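Collecting Examples at the Butterfly Cell

Project Lisance records two-arm demonstrations on small household items. Each episode is saved with the views from all the cameras and the joint positions of both arms, then labeled by hand before it goes into the training set. The pages from the cell are kept by Elba Ibarra and Tincuța Onu.

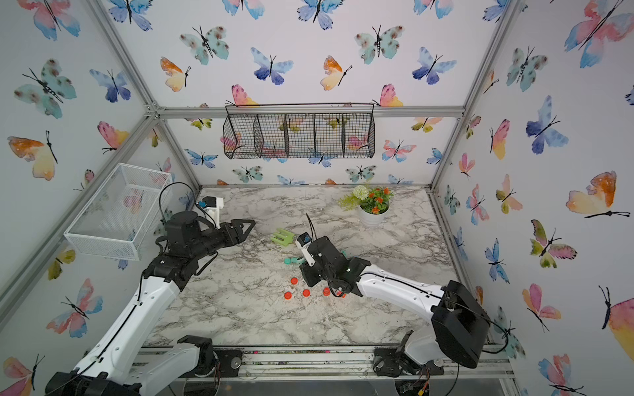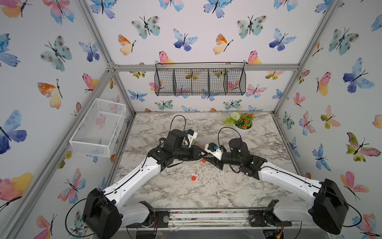

Both arms at work over the marble-pattern top, with the potted plant toward the back right. First picture: red bottle caps in front of the right gripper. Second picture: the grippers nearly touching, with a small orange object just below them.

Notes on the set

The bottle cap task has 509 episodes so far. Of these, 112 were set aside for testing and are not used in training.

Operators work in blocks of 15 episodes and then trade places. Minttu Partanen and Baltasar Quezada did most of the recording in December — Agustina Troncoso joined later and redid the labels for the first blocks.

An episode ends when the operator presses the pedal. Failed grasps are kept and marked as failed. Episodes with a dropped camera feed are deleted.

Object positions are changed by hand between episodes. The plant, the wall baskets and the wallpaper stay where they are for the whole set, and a second set with plain walls is planned under the name Premora.

Labels use two fields: which arm made first contact, and whether the object changed hands. Anything unclear goes to Elba for a second look.

Requests for the label sheet can be sent to Tincuța Onu. Please give the task name and the block number.

Page updated July 4, 2019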